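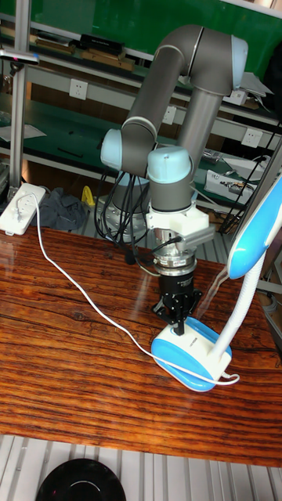 Office network drops from 1000 to 100 in the afternoons

Opened: 27/07/2026
Site: Sastry, second floor, Skekmont Building
Reported by: Gopinath Kulkarni
Picked up by: Jagadeesh Chowdary
Equipment: Fuvham 16-port switch, Coltus router, cabling of uncertain parentage
Priority: Medium (requested: Extremely High)
Status: Resolved, with one item left open

Original report

The internet is slow after lunch. It is fine in the morning. We have restarted everything that has a button and one thing that turned out not to. Coltus says the line is perfect and offered me a faster package. Please advise before I accept out of tiredness. – Gopinath

First reply

Thanks for the detail. Before anything else, I'd like to know whether "slow" means web pages, video calls, the shared drive, or the whole lot. I'd also like to know what the lights on the front of the switch are doing while it's slow. Each port has a pair. On this Fuvham model, green means the port has linked at 1000 and amber means it has dropped to 100. The manual calls the amber "orange" on one page and "yellow" on another, so please accept any warm color.

Also, which thing had no button?

Jagadeesh

Reply from site

All of it is slow, but the shared drive is the worst. Opening a drawing takes long enough that people go and make tea, and then the kitchen gets crowded and I hear about that as well.

Lights: all green this morning. After lunch the one on port 5 was amber. I would have called it apricot.

The thing with no button was the thermostat.

Gopinath

Notes after remote session

Logged in to the switch. Port 5 is the uplink to the Coltus router, and the shared drive hangs off the router's own spare port, put there by whoever did this before me. So every byte anyone on the floor wants, from the internet or from the drive, goes through one cable. When that cable falls back to 100, everybody shares 100. That matches what Gopinath is seeing.

The switch log shows port 5 going down and coming straight back up at the lower speed, always in the afternoon. It never recovers until someone pulls the plug and puts it back, at which point it links at 1000 and behaves like an angel until the next day. Error counters on the port are high. Error counters on every other port are zero.

A gigabit link needs all four pairs in the cable. A 100 link gets by on two. When a port drops from one to the other by itself, the usual story is that one of the pairs has stopped making good contact somewhere. That leaves the cable, the plugs, the port on the switch and the port on the router. I have listed those in order of how much I'd like it to be them.

Asked Gopinath to do the following, one per day, and change nothing else in between:

Move the uplink from port 5 to an unused port on the switch.

Move the other end to a different port on the router.

Swap the short patch cords at both ends for new ones, in their wrappers, from a shop. Please don't use anything from the drawer. Every office has the drawer, and every cable in it was put there by someone who suspected it was broken and couldn't bear to throw it out.

Reply from site

Day one, moved to an empty port. Amber after lunch.

Day two, moved the router end. Amber after lunch. Also the shared drive disappeared entirely, and it was some time before I realized I had unplugged it to make room. It is back. I have apologized to the drawing team, who had gone to make tea.

Day three, new patch cords. Amber after lunch.

I now have a theory that it is heat. The sun comes round to our side of the building at the same time. I have pulled the blind down.

Gopinath

Second reply

Good work on the swaps. That clears both ports and both patch cords, and leaves the fixed run between the switch cabinet and the router shelf.

Heat isn't a silly idea. Switches do get unhappy in a closed cabinet. But this one reports its own temperature, and the figure in the afternoon is the same as in the morning, blind or no blind. Keep the blind down if people like it.

Could you tell me where the fixed run goes? I have a floor plan in the file, but it shows a reception desk in the middle of what I believe is now your restroom.

Jagadeesh

Reply from site

I have followed it as far as a person can in office clothes. It leaves the cabinet, goes up the wall in white trunking, crosses above the ceiling tiles, comes down behind the filing cabinets and goes along the baseboard to the router.

While I was up the ladder I was given several theories by colleagues. I pass them on without comment.

It is the microwave.
It is the elevator.
It is the desk lamp, the white and blue one, because "LEDs do that."
It is Coltus, punishing us for not taking the faster package.
It is me.

Gopinath

Third reply

Taking these in turn, as somebody will ask again.

The microwave can upset Wi-Fi. Your uplink is copper and doesn't care what's for lunch.

The elevator is a fair guess when a data cable runs right beside heavy power wiring. Yours is at the other end of the floor from the shaft, going by your description, and I assume people also use it before noon.

A lamp with a poor power supply can put noise on the mains or on a radio. I have never met one that picked out a single pair on a single cable, but it costs nothing to leave it unplugged for an afternoon. Please do that, mainly so we can stop talking about it.

Coltus hasn't got the imagination.

As for you, I'm keeping an open mind.

The part of your message that interested me was "behind the filing cabinets." Do those get opened more in the afternoon?

Jagadeesh

Reply from site

Lamp unplugged for the afternoon. Amber. The lamp has been cleared, and the person who accused it has moved on to the elevator.

Filing cabinets: yes. The post gets sorted before lunch and filed after it. I had never thought of this as a network event.

The cabinets are from April. They replaced some lower ones and they are the sort where the drawer comes out very far and the whole thing leans forward a little, like a waiter. When you shut the drawer it rocks back against the wall. You can hear it from my desk. We had all stopped noticing.

Gopinath

Request to site

With the switch page open where you can see it, please have someone open and shut the drawers, top to bottom, one cabinet at a time. Shut them the way they normally get shut. I don't want them shut politely for my benefit.

Reply from site

Second cabinet from the window, top drawer. Port dropped and came back amber on the first slam. I pulled the plug and put it back, green. Second slam, amber. I did it once more for the pleasure of it.

We emptied the cabinet and walked it forward. The cable has come out of its clip and was hanging behind the back edge, and there is a flat place in it, with the jacket split. I can see colored wire. It looks as if it has been chewed by something with square teeth.

I should have started behind the cabinets. In my defense, they are very heavy.

Gopinath

Interim fix

Sent one long ready-made cable by courier, to be laid along the other wall, under the window, held with tape where people walk. It is ugly and it is not to stay. Gopinath ran it from the switch to the router and left the damaged run disconnected at both ends, with a label on each plug reading DEAD DO NOT USE. I asked for a label because an unlabeled dead cable gets plugged back in by someone helpful within the year.

Port linked at 1000. Drawers slammed at length by several members of staff, who I'm told formed a line. Port stayed at 1000. Error counters reset and still zero at the end of the day.

Permanent fix

Contractor pulled a new run through the same ceiling route and brought it down on the far side of the doorway, away from the furniture, in trunking all the way to the shelf. Tested on all four pairs. The old run was taken out as far as the ceiling and the rest left up there with its ancestors.

While on site, the contractor moved the shared drive from the router to a free port on the switch. Opening a drawing no longer involves the uplink, so if this ever happens again they'll lose the internet speed but keep their files. The drawing team reports that it is now too quick to make tea.

The cabinets have been screwed to the wall. They should have been anyway, given the leaning.

Advice left with site

If an uplink light goes amber, write down the time and what was going on in the room before restarting anything. The restart hid this fault every morning for weeks.

Don't accept a faster package from Coltus until the port is green. You can't fit it down a 100 link anyway.

Clear out the drawer.

Final note from site

Green all week. I have declined the package, and Coltus has asked me to rate the call in which I declined it.

I have opened the drawer and closed it again. I am not ready.

Gopinath

Open item

Floor plan in the file still shows a reception desk in the restroom. Gopinath to send a corrected one.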